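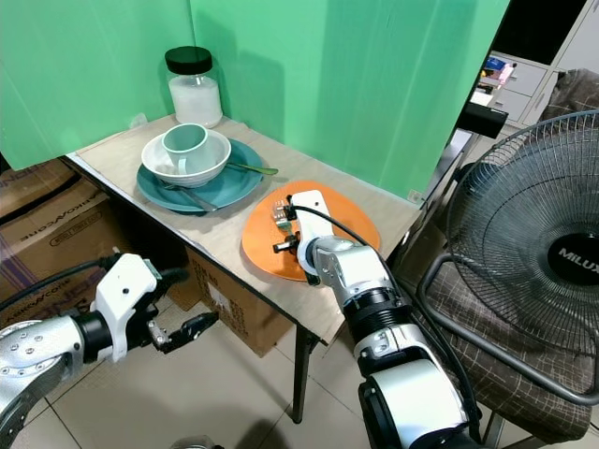
Tableware Handling Assistant (Casual) - Harkden, Rarnelside site

Posted 2022-09-08 by Paora Lowther

Harkden is seeking two casual assistants for the tableware sorting and setting program at Rarnelside. The position covers table preparation, sorting of mixed crockery and cutlery, and return of all items to labelled storage. Reference 222.

Duties
Lay out plates, bowls, mugs and cutlery according to the printed layout sheet.
Separate stacked items by type and colour - for example, a mug placed inside a bowl, or a spoon or fork left under one.
Place cutlery on the designated plate and check its orientation against the sheet.
Keep dry-goods jars closed and at the back of the table.
Inspect ceramic and glass items for chips. Record damaged pieces in the Venckus log before removal.
Wipe down table surfaces between layouts.

Requirements
Steady handling of glass and ceramic items.
Normal or corrected colour vision. Sheets specify teal, orange, green and white pieces.
Ability to stand for a four-hour shift with one scheduled break.
Closed-toe shoes. Loose sleeves and bracelets are not permitted at the tables.
Prior kitchen, catering or dishwashing work is an asset but not required.

Terms
Casual contract of 13 weeks, with possible renewal in February. Paid induction is completed on the first shift. Parking is available on site.

To apply, send a one-page resume and two referees to Paora Lowther, quoting the reference - incomplete applications will not be assessed.

Recent listings
Storeroom Assistant, Brustik
Crockery Inventory Clerk (Part-time), Harkden
Dishroom Attendant, Rarnelside

© Harkden | Contact | Back to top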